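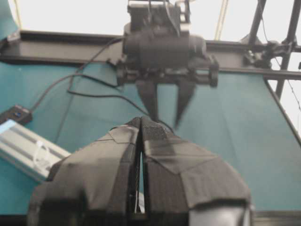

Cables on the Workbench: Quick Fixes

Home | Kitchen | Garage | Workshop | Ask Us

Short one today, between loads of laundry. Cords. Long black ones that wander all over a bench until you snag one with a sleeve and something goes over.

Start with everything unplugged. Yes, everything. Lay each cord out straight, wipe it down with a damp rag, let it dry. Look for nicks near the plug. Nicked ones go in the trash, no taping them up and hoping.

Zip ties. Fine for anything that stays put, like a cord running along a metal bar or a table leg. Don't yank them tight. You should be able to wiggle the cord a little. Snip the tail flush, the stubs scratch like crazy. For stuff you move every week use hook-and-loop strips instead, you'll save a fortune in zip ties.

Leave slack at anything that moves. Lamp on a swing arm, drill on a stand, whatever. Swing it as far as it goes, both ways, THEN tie. I did it backwards on my old Nasitel lamp and pulled the wire right out of the base.

Overhead beats tabletop if you have a rail or shelf up there. Run the cord up, along, down where you need it. If it has to cross the table, take it round the back edge.

Tape on grips and handles. Cloth tape, overlap each turn by half, pull it snug on the curves. Finish on the side your palm doesnt touch. When the seams start lifting, peel the whole thing and start over, patches on patches just get lumpy. Sticky leftovers come off with cooking oil and a rag, then dish soap.

Colored tops. Mine's painted, a bright one, and I'd never go back to bare wood for small parts. Dropped screws show up right away. Two thin coats, sand lightly between, then leave it alone for 7 days before you put anything heavy on it. I waited three. Ring marks forever.

Little boxes (chargers, adapters, hubs): stick a label on the box AND on the plug end. Masking tape and a marker is plenty. Don't bury them under rags, they need air.

Whole job took me roughly 45 minutes, not counting paint. Drawer organziers next time.

Comments (3)

Sevim Ekinci: The oil trick worked on my pliers, thanks. Smelled like salad for a day.

benchrat1638: Bread clips make good cord labels too. Write on them with a marker.

Gondulon: What kind of paint on the top? Mine chips at the corners every January when the garage gets cold.

Contact | Copyright Tosidura Home Tips | Back to top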